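Ticket 572: no hot water at the kitchen taps, Wirkby unit
Status: open, waiting on part
Opened: January 26, 2020

Right, I'm putting all of this in one place so whoever picks the job up next doesn't have to ring me and start from scratch (though do ring if you're stuck!).

The complaint was that the kitchen taps ran lukewarm at best while the washrooms down the corridor were fine. Same heater feeds both, a Winier unit in the plant cupboard, so my first thought was a mixing valve. I got there mid-morning and ran everything for a few minutes to get some readings.

Heater outlet: 60 degrees, steady.
Washroom basins: 40 degrees, which is what they're set to.
Kitchen sink, hot side: barely warmer than the cold, and it got worse the longer I ran it.

That last one had me scratching my head. If it was only a long pipe run you'd expect it to creep up, not down.

What I tried, in order:

Isolated the cold feed to the kitchen mixer and opened the hot. Hardly any flow at all, just a dribble. So the hot side was starved and cold had been pushing across through the mixer, and that's what everyone was washing up in.

Took the flexi hose off the hot side and looked through it. Clear. Put it back with a new washer while I was there.

Checked the isolating valve under the sink. Fully open, turns freely, no complaints.

Went back to the cupboard and followed the kitchen branch along. There's a McPhee strainer on it behind the lagging, and I only found it by feel. Shut the branch off, drained it down into a bucket, and the mesh was packed solid with scale and bits of old jointing tape. Lovely.

Cleaned it, refitted it, opened up. Flow came straight back and the kitchen hot climbed to 57... no, sorry, I've misread my own handwriting, I'll leave that figure off until I've taken it again. Properly hot, anyway.

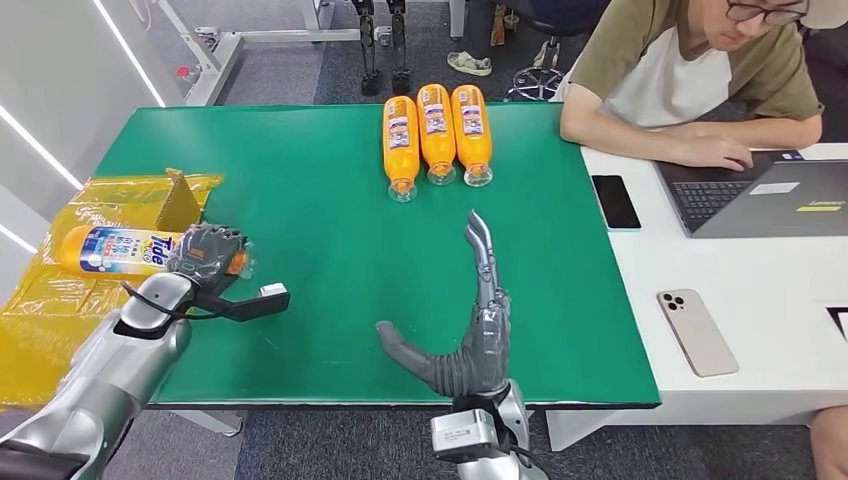
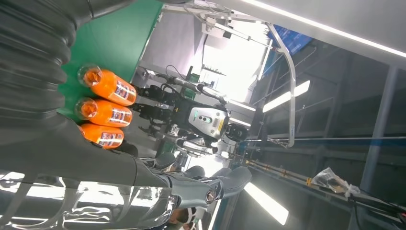
Still to do: the check valve on the kitchen branch is letting by. I closed the hot at the cupboard, left the mixer open and could hear cold tracking back past it. I've ordered 2 from Toris, one to fit and one for the van.

Until then, please don't leave the kitchen mixer open with something shut on the end of the spout, or you'll get cold creeping into the hot side again. I've stuck a note on the cupboard door saying the same.

Also, the lagging round the strainer is only held on with tape now. I'll bring a proper removable jacket when I come back with the valve. Stopcock for that branch is the lower of the pair, quarter turn, red lever.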